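发件人：Kristaps Rebane
收件人：Mesar 遥操作邮件列表
主题：Re: [mesar-teleop] 收线任务的示教：手把手拖动还是远程操作？

各位好，

先谢谢上一封信，问得正是时候！我这两周几乎天天泡在这件事上，攒了一肚子话，下面逐段回复，写得长了点，大家挑有用的看。

> 我们组打算用 Baran 臂做“把地上的线收进篮子”这个任务，
> 目前在犹豫示教方式。拖动示教上手快，但手臂靠近地面的时候
> 人要蹲着，胳膊也容易挡住腕部相机。遥操作没这个问题，
> 可是大家普遍反映手感差，夹没夹住全靠猜。
> 有没有人两种都试过？

两种都试过。结论先放这里：靠近地面、东西又软的任务，我现在全部用遥操作来采；桌面高度的插拔、拧盖子，我仍然喜欢直接握着手臂拖。

拖动示教的好处不用多说，力是自己手上感觉到的，新人二十分钟就能录出像样的轨迹。麻烦在于线这种东西贴着地，手腕要压得很低，人跟着趴下去，膝盖先受不了，动作也就越来越敷衍。我回头翻自己录的那批，前面几条下压很从容，后面的基本是戳一下就走。模型可不管你膝盖疼不疼，它照单全收，学出来的策略也是戳一下就走……

> 另外，遥操作的时候你们看哪个画面？我们装了一个俯视相机
> 和一个腕部相机，操作员两个屏幕来回看，很累。

我们的做法是录制时只给操作员看腕部画面，俯视那路照常存盘，但屏幕关掉。一开始大家抗议得很厉害，说像从钥匙孔里开车。练了几天以后反倒没人想换回去了！道理也简单：策略推理的时候主要吃腕部这一路，操作员如果靠俯视画面找到了线，腕部画面里线还没出现手臂就开始转向，这种示范对模型来说是没有来由的动作。操作员只看腕部，就会老老实实先找、再靠近、再下夹爪，“找”的过程也一起录进去了，这部分数据特别值钱。

场地方面，我劝大家别收拾得太干净。我们最早在空地上铺一块垫子，放一根线，录了 939 条，成功率漂亮得很，挪到有家具的地方马上傻眼。后来就直接在办公区的角落里录，白板架子、桌腿、插排旁边都录。
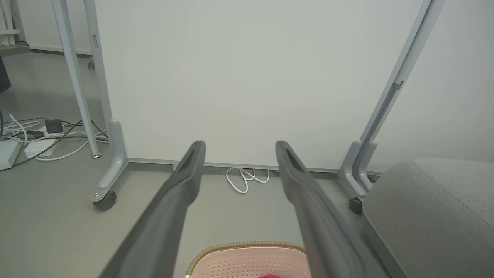

线盘在板子脚下的时候，我会让操作员先对准线圈靠外的一侧，两指张开，沿着地面慢慢送进去，不要从正上方往下扎。从上往下扎，指尖容易顶到板子，线也会被推到板子底下去。桌腿边上那种黑白灰几色缠成一团的，目前不列入任务，起始位置也不往那边摆。插着电的东西我一律不让夹爪碰，这条写进操作规程了。

Wumel 那边的看法不太一样：他们觉得应该把不能碰的线也录进去，由操作员示范“看一眼，然后绕开”，光靠规程约束，模型永远不知道哪些线属于任务、哪些不属于。他们还提到，绕开的示范最好单独打标签，不然跟失败的抓取混在一起，训练时会互相打架。

我觉得这个意见很有道理，已经准备照着试。唯一的顾虑是标签怎么定：操作员犹豫了一下再绕开，算绕开还是算犹豫？目前的想法是录完当场由操作员自己按键标，隔天再标就记不清了。有现成标注规范的朋友请务必发出来，我很想抄作业。

> 手感差的问题有办法吗？

有一点办法，没有根治。说三件我们改过之后确实好用的事。

第一，把主手到夹爪的映射改成非线性。手柄扳机前半段对应大开合，后半段对应最后一小段行程，捏线的时候分辨率一下子就上来了。改动只有几行代码，操作员的反应却是“换了台机器吧？”，我当时高兴了一整天。

第二，夹爪电流换成声音。电流越大音调越高，戴一只耳机就行。夹到细线的时候音调变化很小，但耳朵比眼睛灵，练 25 条左右的人基本都能听出来夹空和夹住的区别。我们试过手柄震动，录久了手发麻，弃用了。

第三，平移速度设两档，用脚踏切换。找线用快档，离地近了踩下去换慢档。切换信号也要存进数据里，我们头一个月忘了存，后来想分析下降阶段的速度，只能从轨迹里反推，费了很大的劲。

> 多少条数据才够？有没有经验值？

这个真不敢乱说。我们的情况是，单一场地几百条之后收益就很小了，换场地才有用。现在的计划是凑满 1,000 条就停，不再追数量，剩下的时间全部拿来换位置、换线的颜色、换光线。白线在浅色地面上对比度低，操作员自己都会看走眼，这类我会多录一些。收线用的篮子也要换着放，我们有一阵子篮子总在同一侧，结果策略夹起来就往那一侧甩，篮子在不在都照甩，看得我又好气又好笑。

还有几个零碎的细节：

一、每条录制开始前让手臂在起始位停 2 秒。后期切分会省很多事，操作员也有时间想清楚这一条要干什么。

二、失败不要马上停。夹空了就退一点，重新对准再来，整段留下。纠正动作在拖动示教里很难录得自然，遥操作正好补上。

三、延迟要测，而且要在录制的那台机器上测。我们有一次开着别的程序录了一下午，画面比手慢半拍，操作员不自觉地走走停停，那批数据后来全扔了。

四、一个人连续录别超过四十分钟。超过以后动作会变“懒”，曲线上看得出来，大家可以自己画一下末端高度随时间的变化。

五、换人录。每个人下夹爪的角度都有习惯，我偏左，同事偏右，混在一起训练反而更稳。前提是两个人对“什么算完成”的理解一致：我们定的是整根线都进了篮子，线头挂在篮沿外面不算。

Cenano 的脚本我改过一版，加了脚踏信号和电流转声音，配置文件还很乱，整理好就传到列表的共享目录。用 Baran 臂的话夹爪电流的读取接口跟我们不同，那一段得你们自己补，补好了也请发回来，我可以合进去。

最后想反过来问一句：有没有人在同一个任务里混用两种示教？比如靠近阶段用遥操作，最后捏合的一下用手拖。我直觉上觉得手会挡住腕部画面，可能得不偿失，但一直没有认真试过。如果有人做过，哪怕只有几条轨迹，也请说说看！

Kristaps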